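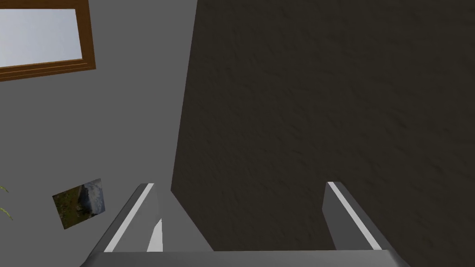
*Left wrist camera in our sim kitchen, gripper open*

## Wrist views make no sense to my club, how do you teach this?

**posted by zeson_bench**

I help run the after-school robotics club at Hutchins, and we're doing the simulated kitchen task for the Banonside meet in April. My kids are fine with the room view but freeze when they get a wrist view.
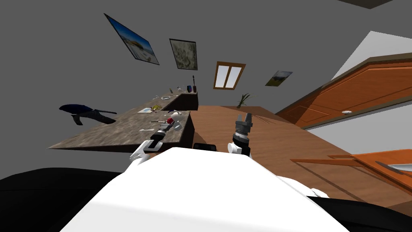

Our task is setting the table, two arms, 3 minutes per run. Half the team wants to drive the arms by hand first and the other half wants to go straight to scripting. I was leaning toward scripting, but with that much small stuff on the counter and the left gripper already close to the edge, I'm scared they'll knock everything off!

**Ulavau**

Drive by hand first, for sure. We gave each kid 8 short runs using only the wrist view, and a partner with the room view called out directions – super noisy, lots of laughing, and it worked.

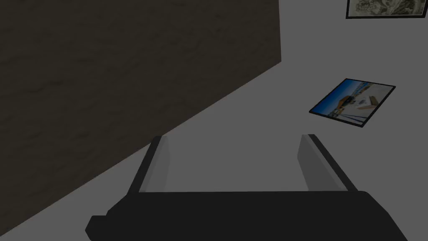 Then swap seats. Ours started picking out landmarks without being told, and after that the scripting went way faster. Save your seed too (ours was 1607) so everybody practices on the same layout.

**gearbox_parent**

just use the room view and skip the wrist ones

**tilted_table**

I wouldn't skip them. Have the kids print both wrist views and draw an arrow for which way is up.

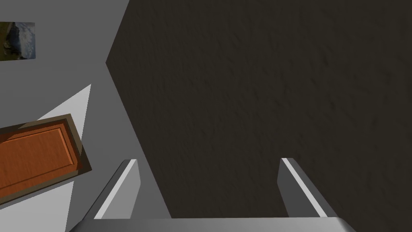
We did that for 2 meetings and then taped the sheets next to the monitors. Check your meet rules first, though – ours made us take them down.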